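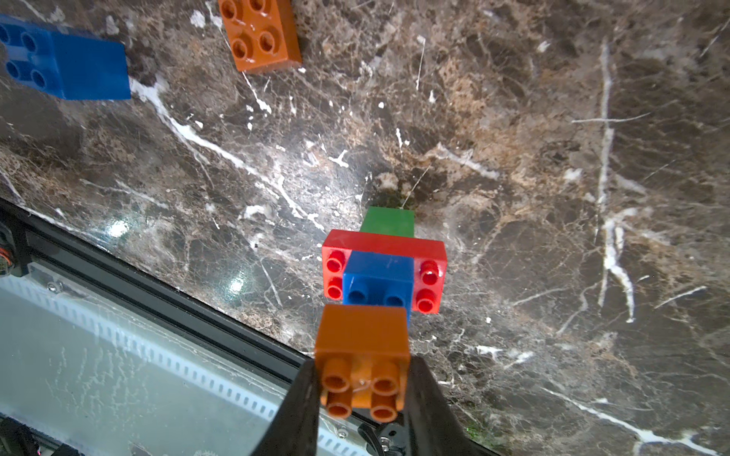
Kamran Abbasi thinks I have the order backwards, and that people pick the stone first and go hunting for reasons once the deposit is paid. He read a draft of this section and wrote that in the margin, twice. I think he's partly right, so let me go through what the interviews say before I argue with him.

4.2 How people talk about veins

I asked all 46 households the same opening question, "How did you end up with this stone?", and then mostly kept quiet. Tekasville is a town of 4000 and I grew up one county over, so a lot of the talk wandered off to cousins and high school football. When it came back to countertops and tables, it nearly always came back to the veins. People traced them with a finger while they talked. One woman called hers "the river" and had clearly been calling it that for years. A retired bus driver said his looked like a weather map, and then he told me which storm.

Color came up much less than I expected. My coding sheet had a whole block of color terms on it, borrowed from the Forcombe study of tile buyers, and I ended up leaving most of it blank. Brown was the exception. Owners of brown marble kept telling me it was "warm" or that it "hides coffee", and a few said both in one breath. Owners of white marble talked about lemons, red wine and their mother-in-law's opinion of coasters.
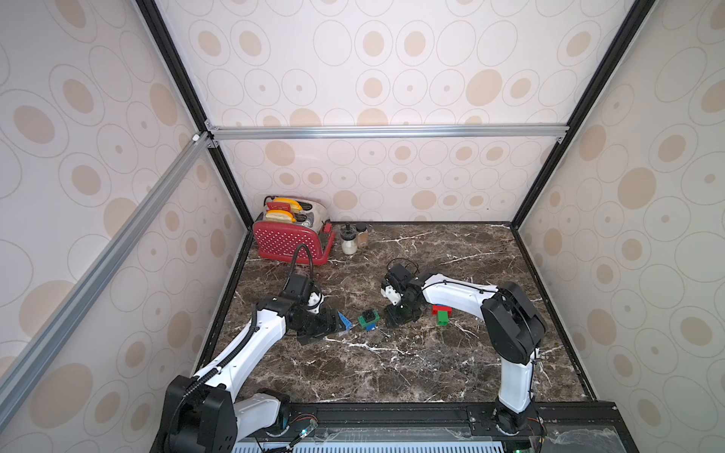 Figure 4. Dark brown marble tabletop with white and cream veins. The red polka-dot toaster is in the back-left corner.

Now for Kamran's point. In 13 of the households, the person I was talking to told me a story about the choice that didn't fit the paperwork. A couple on Plarkent Road remembered driving out to the Barrera yard to look at slabs and falling for one on the spot - their invoice shows they ordered from a sample square and saw the full slab on delivery day. I don't think they were fibbing. They had lived with that slab through two kids and a kitchen fire, and the choosing had gotten folded into the living. So yes, some of the reasons came later.

Where I part ways with him is on what the late reasons are for. He reads them as excuses for spending the money. I hear them as a way of getting to know a thing you can't send back. People who had inherited their stone, or bought a house with it already in place, told vein stories just as often and just as fondly, and they had no purchase to defend. The bus driver is one of those. His weather map came with the house, and he hated it until his first November there.

I should admit that my notes are weaker on the renters. Several of them answered the opening question with "it was here", and I was too slow to ask anything else. I went back to 4 of them with a better follow-up, and those longer answers are coded separately in the next section.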